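歩く時間を朝に移した話

8月に入ってから、歩くのを夕方から朝の5時半に変えた。日が落ちても道路が熱を持っていて、帰ってくると頭がぼんやりするようになったからだ。朝に変えて三週間ほどたったので、ここまでのことを書いておく。

もともと歩き始めたのは、健康診断で血圧のことを言われたのがきっかけだった。薬を飲むほどではないが、少し体を動かしてくださいという、よくある話である。最初のころは一日3000歩も歩いていなかった。在宅の仕事だと、昼に外へ出なければそんなものだと思う。買い物のある日だけ歩数が伸びて、雨の日は家の中の移動だけで終わる。

今は家を出て川まで下り、土手を上流に向かって歩き、二つ目の橋で対岸に渡って戻ってくる。橋の親柱には1955年竣工と彫ってある。欄干が低く、自転車とすれ違うときは少し気をつかう。橋の真ん中あたりがいちばん風が通るので、そこで水を飲むことにしている。
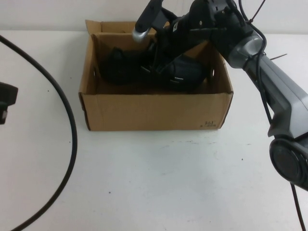
コースを決めるまでには何度か失敗した。最初は駅のほうへ歩いていたが、信号が多く、立ち止まっている時間のほうが長い気がしてやめた。次に丘の上の公園まで行く道を試した。眺めはいいが下り坂が急で、翌日に膝の外側が痛くなる。結局、平らな土手に落ち着いた。坂は週に一度、調子のいいときだけ入れている。

歩き方については、同じマンションのFereshteh Alipourさんに教わったことが多い。彼女は長距離のハイキングをする人で、エレベーターで一緒になったときに膝の話をしたら、歩幅を狭くしたほうがいいと言われた。大股で速く歩くのが運動になると思い込んでいたので、意外だった。試してみると確かに膝の痛みは出なくなった。歩数は増えるが、距離と時間はほとんど変わらない。

もう一つ言われたのが靴のことだ。私はそれまで、何年も前に買った革のウォーキングシューズで歩いていた。丈夫なのはいいが重く、夏は中が蒸れる。足の指が当たるところに毎年同じまめができる。それを我慢するものだと思っていた。

靴選びで見るようになったのは、かかとの固さと、曲がる位置の二つである。かかとの部分を指で押してみて、簡単につぶれるものは避ける。それから靴のつま先とかかとを持って軽く曲げ、指の付け根のあたりで曲がるかどうかを見る。土踏まずのところで折れるような靴は、長く歩くと足の裏が疲れる。甲の部分は、夏だけ考えるなら編み地のほうが楽だ。雨には弱いが、雨の日は私は歩かないので問題にならない。
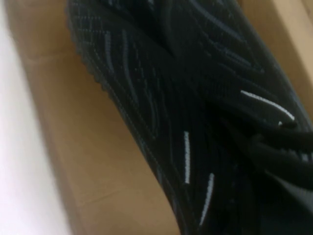
黒いニットのスニーカー。白い線が入っている。

サイズは夕方に測ったほうがいいとよく聞く。足がむくんで大きくなるからだそうだ。朝に歩く人間はどうすればいいのか迷ったが、歩いたあとの足も同じようなものだろうと考えて、散歩から戻ってすぐに測った。左のほうが右より少し長かった。これまで右に合わせて買っていたことになり、左だけまめができる理由が分かった。

靴下も替えた。近所のPrullskaという雑貨店で、つま先に縫い目のない薄手のものを三足買った。20パーセント引きになっていた。店主のSamran Sriwongさんによると、夏物は8月のうちに入れ替えてしまうらしい。厚い靴下のほうがクッションになるような気がしていたが、暑い時期は薄手のほうが足がずれにくい。これは人によって違うと思う。

朝の話に戻る。5時半だと、土手にはもう結構人がいる。犬の散歩の人が多く、次に走っている人、それから私のように歩いている人。走っている人はだいたい下流から来るので、こちらは草の側に寄る。6時を過ぎると日が土手にまっすぐ当たり始め、帽子がないとつらい。帰り道が東向きになるのがこのコースの欠点で、逆回りも試したが、今度は行きがまぶしい。今のところは、早く出るという以外に対策がない。

朝食は帰ってからとる。起きてすぐは食べられないので、出る前は水をコップ一杯とバナナを半分だけにしている。一度、何も口にせずに出た日は、橋を渡るころに手が冷たくなって引き返した。それ以来バナナは切らさないようにしている。 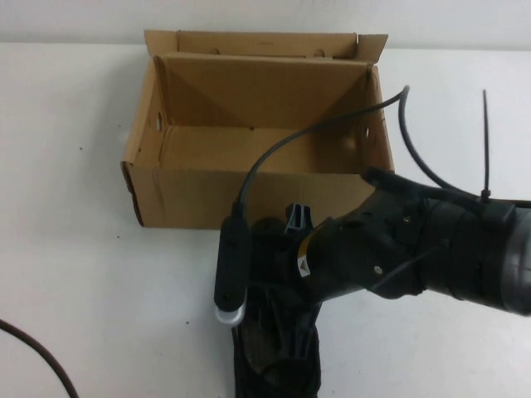

記録は紙のノートにつけている。スマートフォンのアプリも使ってみたが、目標を達成すると音が鳴ったり、しばらく歩かないと通知が来たりするのがわずらわしく、一か月でやめた。ノートに書くのは、出た時刻、帰った時刻、天気、膝の具合だけだ。歩数は安い歩数計の数字を写す。いまは土手を一周して戻ると7000歩近くになる。昼に買い物へ行く日は、さらに2000歩ほど増える。

血圧のほうは、朝食の前に測って同じノートに書いている。少し下がった日もあれば、前と変わらない日もある。三週間で何かを言うのは早いと思うので、次の健康診断まではただ書き続けるつもりだ。

眠りは確かに変わった。夜の10時を過ぎると眠くなり、録画した番組がたまっている。前は日付が変わるまで起きていることが多かったので、朝に変えたことでいちばん影響が出たのはここかもしれない。

9月になったら日の出が遅くなるので、出る時間を6時にずらす予定である。冬をどうするかはまだ決めていない。去年の冬は、土手は風が強くて耳が痛かった。商店街のアーケードを往復するという手もあるが、距離が足りない。そのあたりはまた寒くなってから書く。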